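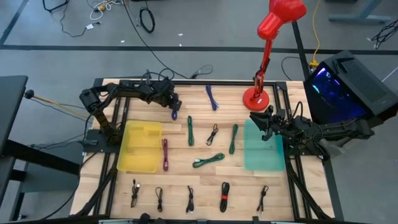
Charging cables: what is inside them and how to sort them

Most homes have a drawer full of charging cables. Some belong to phones, some to tablets, and some to things that were thrown out years ago. A cable looks simple, but there is a lot going on under the outside layer.

What is a charging cable made of?

If you could slice through a cable, you would see thin metal wires in the middle. The metal is nearly always copper, as electricity moves through copper easily. Each wire has its own plastic coat, often in a different colour, so the wires can't touch each other.

A very simple USB cable has 4 wires. Of these, 2 carry power and the other 2 carry data, such as photos moving from a camera to a computer. Newer cables can have many more.

Around the wires goes the jacket. The jacket is the part you hold. It can be smooth plastic or rubber, or it can be braided, with threads woven over each other. Jackets come in all sorts of colours – blue, green, maroon, pink, plain black. The colour of the jacket doesn't change how the cable works. It does make it easier to find your own.

The ends of the cable

The end that plugs in is called a connector. USB-A is the flat, rectangular one with a metal plug. It only fits one way up, so if it won't go in, turn it over and try again gently. USB-C is smaller, with rounded ends, and it fits either way up.

Look at the spot where the cable meets the connector. On many cables there is a narrow sleeve there called a strain relief. It stops the cable bending too sharply in one place. This is where cables usually break. 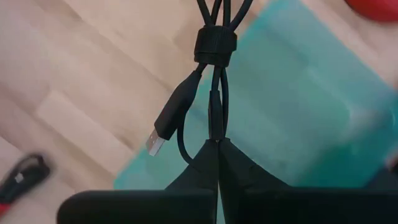 Why do cables get tangled?

A long, loose cable has plenty of room to cross over itself. When it gets moved about in a bag or drawer, an end can slip through a loop and make a knot. Short cables and bundled cables tangle much less.

How to bundle a cable

1. Unplug both ends. Hold the connector when you pull, never the cable.
2. Lay the cable flat and straighten out any twists.
3. Fold it back and forth, or wind it into a loose coil. Don't wrap it tightly around your hand.
4. Put a strap around the middle. It should be snug but not squashing the cable.

Sorting a whole drawer

You will need a clear table and 2 trays. Put the cables you still use in one tray and the ones you aren't sure about in the other. Ask an adult to help you test the second lot.

Coiled cables take up less space than loose ones, and you can see both connectors without digging. Keep the long ones at the back of the tray. 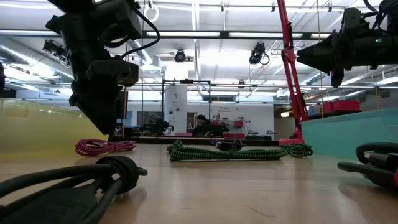 A pink braided cable in a tight bundle, and a green-and-black one in a longer, looser coil.

When a cable is worn out

Stop using a cable if you can see wire through the jacket, if the plug is bent, or if it gets hot. Show an adult. Don't try to fix it with sticky tape.

Old cables shouldn't go in the kitchen rubbish. The copper inside can be melted down and used again, so take them to an e-waste collection point. The Pudport library has a drop-off bin for cables and small chargers, and last May it took in 1,018 cables.

Words to know

Connector: the end of a cable that plugs in.
Jacket: the outside layer.
Strain relief: the sleeve that protects the cable near the connector.
E-waste: old electrical things that are no longer wanted.

Page updated April 11, 2025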